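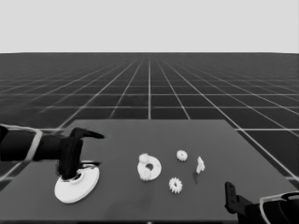
What does Grenthorpe teach?
Object-oriented programming, mostly in Java, to adults who already have a job and want to write code that other people can stand to read. We run evening courses and a June intensive, and we don't do much else.

About Grenthorpe

There are plenty of places that will promise to make you a software engineer in a few weeks. We looked at a lot of those promises before we opened and didn't believe most of them, so you won't find one on this page. What we offer is 80 hours of class time, spread over a term, with homework that gets read by a person.

The school was started by Howard Mellor, who had spent years cleaning up class hierarchies written by people who'd been told inheritance was the answer to everything. His first handout was titled "Do You Need a Superclass?" and the answer on the second page was "Probably not." We still use it. A few students find it discouraging and we have thought about softening it, then left it alone.

How the course runs

You start with small classes: a bank account, a library card, a parking meter. Yes, everyone uses the bank account. It's dull, but it shows why a field should be private faster than anything else we've tried. Interfaces come in before inheritance, which is the reverse of many textbooks. Design patterns get one evening near the end. We know they look good on a résumé, and we'd still like you to meet the problem before you meet the pattern.

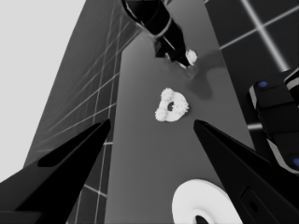

Simulated tabletop with two black gripper fingers

Groups are small, and every student is paired with a reviewer who stays with them for the whole term. The final project is a program called Jostari, a scheduling tool that each group inherits from the last one in whatever state it was left. It has 107 classes at the moment. At least a few of them shouldn't exist, and arguing about which ones is part of the grade.

What we don't claim

We don't publish a job placement rate. Other schools do, and when we've asked how the number was worked out the answer has been hard to follow. We also don't hand out badges. You get a letter listing what you built and what your reviewer thought of it, and some of those letters are not flattering.

We're wary of teaching tools too. For one term we used a diagram package called Flanuvell, which turned drawings into working class skeletons. Students drew beautiful diagrams and then couldn't explain them — so we went back to index cards.

Fees and rooms

The full course costs $1,288, which covers printed notes and one repeat of any unit you didn't get the first time. You can pay it in 5 installments at no extra charge. Evening classes meet in the Hamada building, second floor. Bring a laptop with a current JDK installed, and please try compiling something on it before the first class.

Page last revised December 12, 2018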